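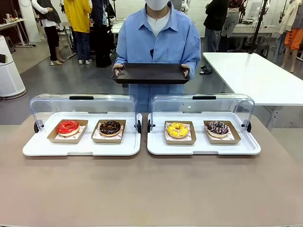 Two trays with the covers rolled back, doughnuts in their boxes.

4. Setting up your first cake stall

By now you've unpacked the Lelus stall kit, put up the frame and hung the awning (section 3), so you're on to the fun part! This section covers the counter, the price cards and the cash drawer. Take your time over it the first morning. It gets much quicker, and by your third or fourth market you'll be doing it with a cup of tea in one hand.

4.1 The counter

1. Stand the counter on level ground with the hinged side facing you. On grass, use the wide feet from bag B.
2. Open the legs until both catches click, then press down on each corner. If one rocks, turn its foot anticlockwise until it sits firm.
3. Clip the front skirt along the rail, starting in the middle and working outwards.
4. Wipe the top down and let it dry fully before any food comes near it.

Note: the counter top is 125 cm long. If you bought the Grernholm extension leaf, fit it now, before the skirt goes on. Doing it afterwards is possible but very fiddly.

Caution: keep fingers clear of the leg catches. They close with a real snap.

4.2 Laying out your bakes

5. Put your brightest bakes where people first walk up. A red or yellow glaze can be spotted from right across a market square, and it's lovely watching people change direction for it.
6. Keep covers closed between customers.
7. Use separate tongs for anything containing nuts, and store them at the other end of the counter.

4.3 Price cards and allergens

8. Slot the cards into the holders (part 382) and clip one beside each bake.
9. Write the allergens on the back of each card, where you can read them while you serve.
10. Big, plain writing wins every time. Try reading your cards from three paces away.

4.4 The cash drawer

11. Slide the drawer under the counter until it locks. The key is taped inside the lid.
12. Load your float, lock the drawer and wear the key.

Caution: never leave the drawer under the counter when you fold the legs. It will bend the runners, and a new pair (part 449) has to be ordered.

For packing away, go to section 5.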